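自己熬橘子酱:从挑果到装瓶的完整做法

每年橙子一上市我就坐不住,非得熬上几锅果酱不可。超市的果酱不是不能吃,可是太甜了,那点儿苦味全没了,而柑橘果酱最迷人的偏偏就是那点苦!这篇把我现在固定用的做法写清楚,第一次做的朋友照着走,基本能成。

先说分量。下面这个方子出来大概三小瓶,冰箱里放得下,早餐吃也不会腻。想多做的话我建议分两锅熬,一口气下太多果子,水分收得慢,颜色会发暗,香气也跑得差不多了。

材料

甜橙 4个(中等大小)
柠檬 2个
细砂糖 600克
清水 900毫升
盐 一小撮

糖的用量看着吓人,第一次做还是别减。糖除了甜,还管着凝结和保存,减太多就成了一锅橙子汤。等手熟了,可以试试减到500克,那样的版本更清爽,但要尽快吃完。

挑果

果酱要连皮一起用,所以皮比肉重要。拿在手里掂一掂,同样大小选沉的。皮要紧,毛孔细,用指甲轻轻刮一下,油胞破开,香味应该立刻冲上来。那种皮又厚又泡、按下去软塌塌的,留着榨汁就好。表面有点疤没关系,切的时候去掉就行。

我常买的是菜场里一个叫Jullau的果园送来的橙子,个头不大,酸度刚刚好,皮也薄。买回来别急着塞冰箱,找个通风的地方摊开放着,别叠起来压着,隔一两天翻一翻。熬酱前一晚再处理。

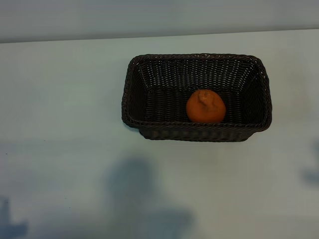 橙子皮上有蜡怎么办,一定要买无蜡的吗?
买得到无蜡的当然最省心,买不到也不用放弃。烧一锅水,到冒小泡但还没滚的程度,把果子放进去滚几圈,30秒捞出来,趁热用粗盐搓一遍,再用软刷子在流水下刷干净,擦干。烫太久皮会变软,切丝的时候很难受,所以手要快。

切皮

把橙子洗净擦干,先用削皮刀把最外面那层橙色的皮薄薄削下来,白色部分尽量留在果子上。削下来的皮叠成小沓,切成细丝。喜欢有嚼头就切宽一点,我自己喜欢两毫米左右的细丝,抹在吐司上亮晶晶的,特别好看!

刀一定要快。我用的是一把Sevex的小水果刀,用了好几年,每次切皮之前磨两下。钝刀会把皮压烂,油都留在砧板上了。

接着把剩下的白瓤剥掉,别扔。果肉去籽切小块,流出来的汁水一滴都不要浪费。白瓤和籽装进一个纱布袋,扎紧口。这一袋东西是天然的果胶来源,果酱能不能凝起来全靠它,我头一年不懂,全倒进垃圾桶,结果熬了一个下午还是稀的,心疼坏了。

柠檬对半切开挤汁,籽也一起放进纱布袋。

浸泡过夜

皮丝、果肉、橙汁、柠檬汁、清水全部倒进一口大锅,纱布袋也压进去,盖上盖子,放一晚上。这一步很多方子会省掉,我劝你别省。泡过的皮第二天煮起来软得快,苦味也会变柔和。

天热的话整锅放进冰箱,冬天放在厨房阴凉处就可以。 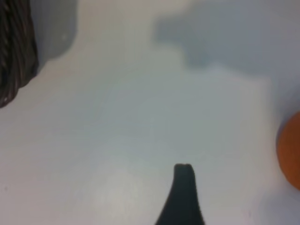 第一次煮:把皮煮软

第二天开中火,把整锅煮开后转小火,半掩着盖子慢慢煮。煮到皮丝用手指一捏就断,大概要一个小时,皮厚的会更久。一定要等皮软透了再放糖!糖一下去,皮就不会再变软了,这是我觉得整个过程里最该记牢的一点。

皮软了以后把纱布袋捞出来,放在碗里晾到不烫手,然后使劲挤。你会看到黏糊糊的、有点像浆糊的汁液渗出来,那就是果胶,全部刮回锅里搅匀。挤的时候戴副手套,中间那一块往往还很烫。

第二次煮:放糖收浓

把糖和那一小撮盐倒进去,小火搅到糖完全化开,锅底摸不到沙沙的颗粒感,再转大火。这时候开始要守在锅边了,泡沫会涨得很高,所以锅宁大勿小。我用的是Onu的一口宽口厚底锅,口宽蒸发快,底厚不容易糊。家里有炖肉的大锅也完全够用,铁锅和铝锅就别用了,酸会跟金属起反应,味道发涩。

大火滚15到25分钟,中间用木铲贴着锅底推一推。泡沫会慢慢从又大又白变得又小又密,整锅颜色也越来越透,满屋子都是橙子香,这是我最喜欢的时刻!

怎么判断熬好了

有温度计的看温度,到104摄氏度左右就可以试了。没有温度计也很简单:提前在冷冻室放两个小碟子,觉得差不多时滴一小勺果酱在冰碟子上,等一分钟,用手指轻轻一推。表面起皱,就是好了;如果像水一样流开,再煮三分钟,换另一个碟子试。试的时候记得关火,不然等你推完碟子,锅里可能已经过头了。

果酱冷了还会变稠,所以在锅里看着稍微稀一点是对的。熬过头的果酱硬得像糖块,挖都挖不动。真的过头了也有救,加两勺热水回锅搅开,趁热装瓶就行。

装瓶

瓶子要提前消毒。玻璃瓶洗净,冷水下锅煮开后再煮10分钟,捞出来倒扣在干净的布上晾干,或者放进120度的烤箱烘一会儿。盖子用开水烫过擦干。我用的是Fastmont的直身小瓶,每瓶能装187毫升,一瓶吃完再开一瓶,不用担心开封后放太久。

熬好的果酱先关火静置10分钟,让它稍微稠一点,再搅一搅装瓶。马上装的话皮丝会全浮到上面,下面只剩冻,不太好看。装到离瓶口半厘米,擦干净瓶口,拧紧盖子。热瓶子遇冷容易炸,别直接放在石头台面上,垫块厚毛巾。

放凉以后按一下瓶盖中央,凹下去不弹起来就说明密封好了。弹来弹去的那瓶先放冰箱,优先吃掉。密封好的避光放半年没问题,开封后冷藏,三周内吃完,每次都用干净的勺子挖。

几个常见的小毛病

果酱发苦得厉害:多半是白瓤留太多,或者没有浸泡。下次皮削薄一点,怕苦的话,皮丝先用开水焯一遍再泡。

颜色发褐:放糖以后煮太久,或者火太小拖得太长。糖化开之后就要大火快收。

表面一层白沫:关火后放一小块黄油搅一搅,白沫会自己散掉。不想放黄油就用勺子撇,撇下来的沫拌酸奶也好吃。

放几周后出现结晶:糖没化透就开大火了。不影响吃,隔热水温一温就能化开。

怎么吃

抹吐司不用说了,一定要配有盐黄油。我还喜欢舀一勺冲热水,冬天早上七点爬起来喝一杯,整个人都醒了。拌进酱油和蒜末里刷烤鸡翅,皮会烤得焦亮,酸甜里带一点苦,谁吃了都要问一句怎么做的。烤磅蛋糕时,出炉后趁热在表面刷一层稀释过的果酱,又亮又香,比糖霜省事多了。

换成柚子或者金橘也可以照这个流程走。柚子的白瓤特别厚,只用最外层的皮,焯两遍水;金橘皮薄,可以不过夜,切片去籽直接煮,糖减掉100克。我下一锅打算试血橙,里面加一点姜丝,熬出来再补上来。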